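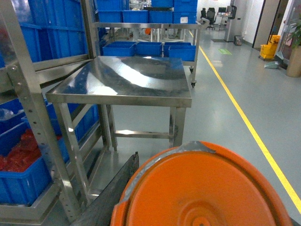 Steel table and shelving, with a taped orange lid in front.

The correction form had a box for the statistic in dispute and a smaller box for the reason. Ah-rin Yeon wrote "career points" in the first and left the second blank until she had watched the tape again.

Dandstead credited Madigan with 1000 points at the end of her senior season. The ball had been painted and the banner ordered. Ah-rin had kept the book for every one of those games, in pencil, and had entered each one into Surkix the same night. The two records agreed for three seasons. They parted in January, at Kellham, in the third quarter.

The book showed a basket by number 12 at 5:41 and another by number 12 at 3:08. Surkix showed both for number 21. Madigan wore 21. Number 12 was a sophomore guard who played when someone was in foul trouble.

She ran the tape at half speed. The Kellham camera was mounted high in one corner, and at the far basket a 12 and a 21 looked much the same. At 5:41 the shooter went up with her left hand. Madigan was right-handed. At 3:08 the shooter was screened by the center, but Madigan could be seen on the bench with a towel over her knees. Two baskets, four points.

The error was in the entry. Surkix took jersey numbers from a keypad, and she had reversed the digits twice, on the bus, with the overhead light off.

She checked the rest of the line for that night. Rebounds matched. Assists matched, and so did the career total of 279. Fouls matched. She then went through the other games in order and found nothing else, which took until nearly midnight.

The league rule was brief. A scorer could amend a posted result until the books closed, and the books closed on 16 April 2022. After that the figures stood as entered. The form needed one signature, the scorer's.

She filled in the second box. "Digits reversed at entry. See book, page 107, and tape, third quarter." She wrote 996 on the line for the amended total and gave the sophomore her four points, which brought her season to nine.

Then she called Madigan, who picked up on the second ring.

"It's the Kellham game," Ah-rin said.

"The third quarter," Madigan said. "I was sitting down."

"You knew?"

"I thought you'd catch it on the bus."

Ah-rin looked at the form. She asked whether Madigan wanted to see the tape before it went in. Madigan said no, but to send a copy to number 12.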